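Drinosix Two-Arm Recording Station
Cultora Equipment > Teleoperation > Recording stations

Part no. DX-2
Ships from Urndale
Price on request

Drinosix is a tabletop station for recording two-arm manipulation by hand control. An operator moves a pair of leader arms, the follower arms copy the motion, and the station saves joint positions, gripper openings and wrist video on a single clock. Each completed attempt is stored as one episode. Episodes can be trimmed, tagged, rejected or exported from the same screen.

The station is sold to labs and shops that train their own policies and need a steady supply of clean examples. It does not include a training package.

Working with soft and folding parts

Cardboard is a common first task for new owners. Flaps bend, creases don't stay where you left them, and two hands are usually needed, one to hold a panel and the other to work inside the box. The foam-faced finger pads hold a thin strip of corrugated board by its faces without much closing force. Grip force can be capped per task in the station settings, and the cap is written into every episode.

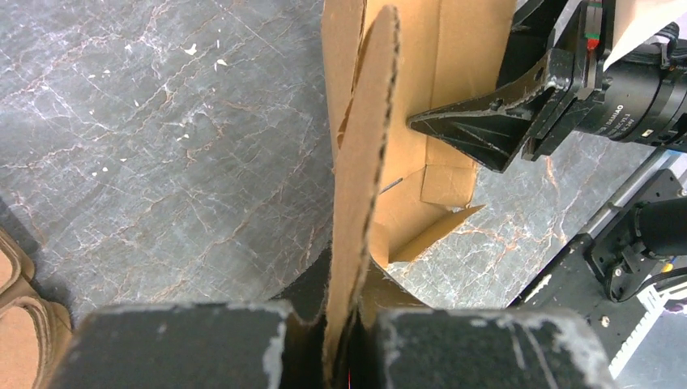
How many episodes do I need before I train?

Start with 300 good ones for a single task with one kind of part. Customers who vary the part and its starting position usually record more than 1,000. Look at where the trained policy fails and record more from those starting positions before adding a second task.

What is in the crate

Two follower arms with parallel grippers
Two leader arms with trigger handles
Two wrist cameras, mounted and focused
Aluminum rail set and clamps
Foot pedal (start, stop, discard)
Recording computer with software installed
Finger pads, four spare pairs
Cables, cable ties, hex keys
Printed setup guide in English and Portuguese

The table is not included. Any flat, rigid top at least 70 cm deep will do. Patterned tops are fine for recording, but keep the same top for the whole set unless you mean to vary it, and write the change in the session notes if you do.

Recording a session

1. Switch on the follower arms, then the leaders. Wait for both status lights.

2. Open a task and type the instruction in plain words, such as "open the box and fold the long flap back." The text is saved with every episode.

3. Put the part on the table. Move it a little between episodes. If it always starts in the same place, the policy will learn that place.

4. Press the left pedal and do the task at a normal working speed. Long pauses are saved too, and they show up later as hesitation.

5. Press the right pedal to stop. Hold it for two seconds to throw the episode away.

6. At the end of the session, check the wrist views in the review tab. The work area should be visible between the fingers when they are open. 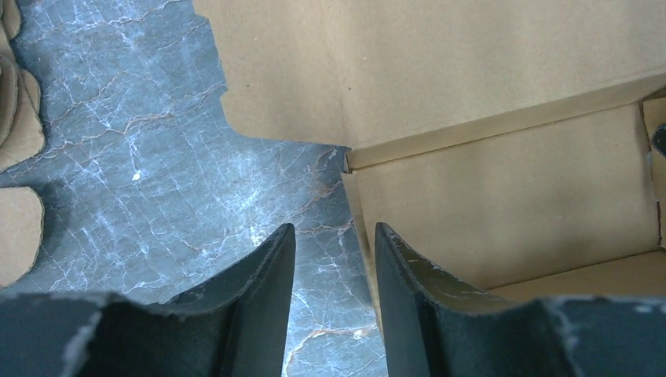

Reviewing and rejecting

The review tab plays both wrist views side by side with the joint traces underneath. Mark an episode Keep, Fix or Drop. Fix is for attempts where the part slipped and the operator recovered. Keep these apart at first. Many users add them back later, and the station can export them as a separate group.

Dropped episodes stay on the disk until the task is closed.

Customer note

Janaína Camargo runs data collection at Sampaio, a packaging supplier with one Drinosix station on its sample floor.

"We went through a lot of boxes. In the first week we kept everything, and the policy picked up our bad habits along with the good ones. Now Valdir Brito reviews at the end of each shift and we drop what we wouldn't want repeated. Changing the pads takes a couple of minutes."

Wear parts

Finger pads scuff at the top edges and corners with normal use. Light scuffing does not affect the grip. Replace a pad when the foam lifts from the finger or when a thin part starts to slide at the usual force cap. Wipe the table between sessions, as cardboard sheds crumbs and dust.

Specifications

Arms: two leader, two follower
Recording rate, joints: 70 Hz
Recording rate, video: 28 frames per second
Export: one folder per episode, or one packed file per task
Emergency stop: wired, one per side

Ordering and support

Quotes: Jussara Teixeira, sales desk, Urndale
Setup and training visits: Justinas Kairys
Pads and spare fingers: order by part number from the parts list, no minimum

Page last revised 9 September 2022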